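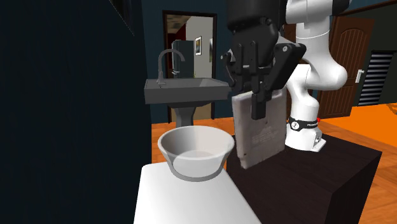 About Karnis

Karnis helps small firms, colleges and kitchens plan what they spend on robots. We do not sell arms, grippers or software, and we take no commission from the people who do. Clients pay us a fixed fee to work out what they need, what it will cost over its whole life and in what order to buy it.

The company was set up by Kári Stougaard, who had spent years on the buying side of a catering equipment business and had signed for several machines that did not suit the work. He still reads every budget before it goes out.

What we do

Most jobs start with a list of tasks. We ask which objects have to be picked up, where they go, how much room there is and who will be standing nearby. Then we build the cell in simulation, with the arm on its table, the gripper and the things it has to handle. A simulated arm holding a flat slab next to a bowl shows whether the reach and the clearance are worth looking at further. It costs far less to move a table on screen than to move one that has been bolted down.

Simulation has limits and we say so in our reports. It is a poor guide to how a gripper pad wears, and it will not tell you how staff feel about the noise. For those questions we arrange a hire period before any order is placed.

How we budget

The price of the arm is the part everyone asks about first. Our budgets also cover the gripper, mounting, guarding, power, training, spares, insurance and the hours your own people will put in. We plan over 5 years as standard and show each year separately, so that a finance office can see when the money is needed. We keep 2 figures side by side throughout – one for buying and one for leasing.

We ask for written quotes and check that they cover the same things. Delivery, installation and the first service visit are often left off, and a quote that looks cheap can end up the dearest once they are added back.

If the sums do not work, the report says so. A fair number of our clients have gone away with a better trolley or a change of shift pattern.

Our projects

Dustau is our planning tool, a set of costed worksheets that we fill in with the client and leave with them at the end. Version 101 of the main sheet is the one in use now. The numbering goes up every time we correct a price or add a line.

Zoëga is the name of our shared room library. It holds simulated kitchens, washrooms, workshops and hallways that we use to test layouts before a site visit. Clients can ask for their own room to be added or kept out.

Furis is a short course for managers who have to write an equipment bid and have not done one before. It runs each November and has 40 places.

Working with us

Send us a floor plan, a few lines on the task and the date your budget closes. We reply with a fee and a start date. Reports are written in plain English and belong to you – you may pass them to any supplier you like.

Page last updated March 27, 2018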